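May, late, kitchen light still on

Spent the evening on the two arms again. Pouring week, according to the whiteboard, although the whiteboard has said pouring week for a good deal longer than a week. Left arm gets the cup, right arm gets the bottle, water goes from one to the other. A toddler can do this, badly, and so can we.
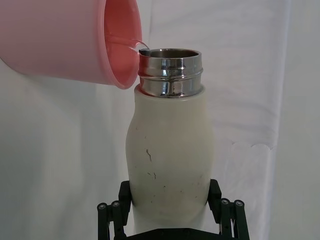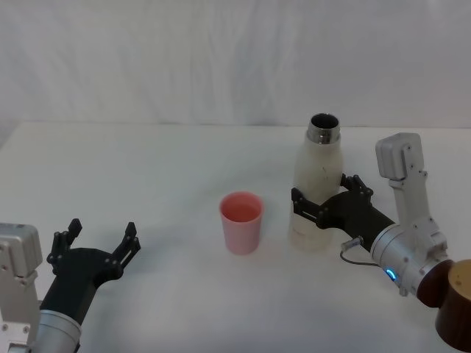 Pink cup, white bottle, same as ever.

The trouble with pouring is the lip. I had it in my head that the bottle would be the hard part, being tall and full of opinions, and that the cup would simply tip. So I wrote the tip as one smooth turn of the wrist and was very pleased with the curve on the screen. Water doesn't care for my curve. If the cup goes over slowly the water clings to the outside and runs down the wall, and if it goes over quickly it clears the neck completely and lands on the cloth. Between those is a range of wrist speeds I could cover with a thumbnail, and we live in there now.

Eskil Åberg came over to the shop at Prellcombe after supper and stood with his arms folded. He thinks the cup should start lower and closer, nearly touching the metal, and only then start to turn. I said I had tried that in the winter. He asked if I had written down what happened. I had not written down what happened. So we tried it, and I'm writing it down: closer is better. He went home insufferable.

For the record, since the winter me was no help. Cup rim brought in level with the bottle's mouth and to the left of it. Turn in two stages, a quick one to get the water up to the lip and then a crawl. Hold at the bottom of the turn and count it out before coming back. The coming back matters more than I thought. If the wrist snaps upright there's a dribble, and the dribble always finds the gripper, and then I'm there with a towel and the power off, thinking about my choices.

Ran the new version 67 times. I had meant to do 100, but the left arm started grumbling at the elbow and I've learned to respect a grumble. Of those I would call 60 good, where good means I didn't have to get the towel. Eskil's definition is stricter. Eskil's definition can build its own arms.

The grip on the bottle is the part I'm fond of. For a long time the right hand squeezed whatever it was given as though owed money, and I lost a perfectly decent thermos to it. The Atevov board reads motor current and backs off once the fingers meet something solid, and after some bullying it does this nearly every time. It still lets the bottle slip a hair if the outside is damp. I put strips of bicycle inner tube on the spare set of fingers to see if that helps, and will swap them in tomorrow if I can find the small hex key, which I can't.

Money. I added it all up while the log was copying, which was a mistake. 1,775 dollars since we started, and that's without the table, which was free, and without the first power supply, which I don't discuss. Nikier wants a deposit before they'll even look at the elbow joint. Cuervo will sell me the bearing on its own and let me ruin the thing myself. I know which of these I will choose and so does my wife.

She asked at breakfast what it's for. I said it's for learning how to coordinate two arms on one task. She said she had two arms and would pour me a glass of water whenever I liked. Then she handed me the dishwashing.

Things to do. Hex key. Tidy the cable on the right hand before it catches on something. Hem or iron or otherwise subdue the backdrop, whose folds confuse the vision code whenever I move the lamp. Write the return stroke as its own routine so I can stop editing it in four places. Scrub the bottle, it looks like it's been to war. Call Cuervo before they close.

I also want to try it with the bottle tilted a little toward the cup, the way a person would do it without thinking. That means both wrists moving at once, and I'll need more towels.

Bed. Elbow still warm when I put my hand on it.

Comments

solderandregret: The clinging thing is real, teapots do it too. A cup with a sharper rim helps a lot. Some people put a smear of butter under the spout but I wouldn't near a motor.

Marge in the valley: I read this to my husband and he said "insufferable" is a strong word for being right. I have no idea what the Atevov part means but please do more about the towels.

tbench: What rate are you reading the current at? Mine chatters when it gets near the stop and I end up filtering it so hard it's late.

Eskil Åberg: I make it 52.

solderandregret: Get the bearing, skip the deposit.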